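Brocante, suite et pas fin : la soupière

9 mai 2018

Je m'étais juré de ne plus rien acheter qui ait un couvercle. J'avais même écrit la phrase sur un bout de papier, aimanté au frigo, entre la liste de courses et le numéro du plombier. Le papier a tenu jusqu'au vide-grenier de Salelham, où j'ai passé l'après-midi chez ma cousine par alliance, Senga Matheson, qui a le don de connaître tous les vide-greniers à une heure de route et aucun des itinéraires pour en repartir.

Donc, la soupière. Faïence crème, un filet vert un peu mangé sur le bord, deux anses en forme de quelque chose (Senga dit des branches, moi je dis des saucisses), et un couvercle avec son bouton d'origine. Vous qui cherchez des soupières, vous savez ce que vaut un bouton d'origine. Les autres peuvent aller se faire un café.

J'en cherchais une depuis des années. Pas n'importe laquelle, évidemment, sinon ce serait trop simple et je n'aurais plus d'excuse pour traîner sur les sites d'annonces à minuit. Ma grand-mère avait la même, ou presque, et elle a disparu au moment du partage dans des circonstances que la famille évoque encore à voix basse. Ma tante l'aurait prise. Ma tante dit que c'est mon oncle. Mon oncle dit qu'il n'aime pas la soupe, ce qui n'a jamais constitué un alibi.

La vendeuse s'appelait Wiesława Wróbel, je le sais parce que c'était écrit sur un carton posé devant son stand, avec la mention « prix fermes » soulignée 2 fois. J'ai donc négocié. J'ai fait le tour de la table, j'ai reposé la soupière, j'ai pris un air de femme qui possède déjà tout ce qu'il lui faut, j'ai examiné un moulin à café dont je n'avais que faire. Elle lisait un roman policier et n'a pas levé les yeux. Au troisième passage, elle a tourné une page et elle a dit : « Quatorze. » J'ai dit douze. Elle a dit : « C'est écrit sur le carton. »

J'ai payé 14 euros. Senga a trouvé que j'avais été très ferme.

Le retour s'est fait avec la soupière sur les genoux, enroulée dans mon gilet, et le couvercle à part dans mon écharpe, parce que j'ai déjà perdu un couvercle dans un virage en janvier et que je ne souhaite à personne le silence qui suit dans une voiture. Il faisait frais, j'étais en chemisier, je tenais un paquet de laine tiède contre moi. Au péage, la dame m'a demandé si c'était un garçon ou une fille.

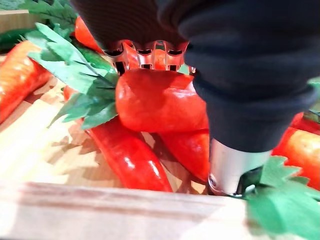 Une fois à la maison, il a fallu la nettoyer. J'ai posé la question sur le forum de collectionneurs où je sévis un peu trop, et j'ai reçu en une soirée autant de méthodes que de réponses. Catriona MacLeish ne jure que par le bicarbonate et un chiffon doux. Roman Sikora, qui signe tous ses messages d'une citation sur la patience, recommande de faire tremper trois jours dans de l'eau tiède et de ne surtout toucher à rien. Quelqu'un a parlé d'eau de Javel et s'est fait exclure de la conversation avec une violence que je n'avais pas vue depuis l'affaire des fausses théières.

J'ai suivi Catriona, par tempérament. Trois jours à ne toucher à rien, je ne sais pas faire. Le bicarbonate a bien marché sur l'extérieur, beaucoup moins sur l'intérieur, où il reste une auréole brune au fond. J'ai décidé que c'était de la patine. Mon mari a décidé que c'était du bouillon.

Le vrai mystère se trouve dessous. Il y a une marque en creux, à moitié noyée dans l'émail, et un numéro : 1051. J'ai passé une loupe, puis la lampe du téléphone en lumière rasante, puis un crayon gras sur du papier fin comme on nous l'apprenait à l'école avec les pièces de monnaie. On lit un H, ou alors deux l côte à côte avec une rayure entre les deux, puis un a, puis plus rien. Aniela Jasińska, qui en sait dix fois plus que moi et a la politesse de ne pas le montrer, penche pour Haduro, une petite fabrique dont je n'avais jamais entendu parler. Elle possède un saladier de chez eux avec le même filet vert. Elle m'a envoyé une photo de son saladier, je lui ai envoyé une photo de ma soupière, et nous avons passé une heure à comparer des verts sur deux écrans qui ne montrent pas le même vert.

Quant au numéro, les avis divergent. Numéro de modèle, numéro de décor, numéro de l'ouvrier qui en avait assez. Si l'une d'entre vous possède une pièce de la même série, un légumier, une saucière, même ébréchée, même recollée par un beau-père, qu'elle retourne la bête et qu'elle me dise ce qu'elle lit. Les commentaires sont ouverts.

Reste la question de la place. Le buffet est plein. Le dessus du buffet est plein. J'ai proposé le rebord de la fenêtre de la cuisine, refusé à cause du chat. J'ai proposé le dessus du frigo, refusé à cause de moi, qui claque les portes. Pour l'instant elle trône au milieu de la table, et nous mangeons autour, en nous penchant un peu pour nous parler. J'y ai mis des citrons. Mon mari y a mis ses clés, le courrier et une facture à laquelle personne n'a envie de penser.

Et pour celles qui vont me le demander : oui, je compte y servir de la soupe. J'attends d'avoir des invités qui aiment ça et une louche à la hauteur. J'en ai repéré une en métal argenté dans une annonce, manche un peu tordu, vendeur à l'autre bout du département. Senga dit que c'est sur la route. Senga dit toujours que c'est sur la route.

Le papier est toujours sur le frigo. Une louche n'a pas de couvercle, j'ai vérifié.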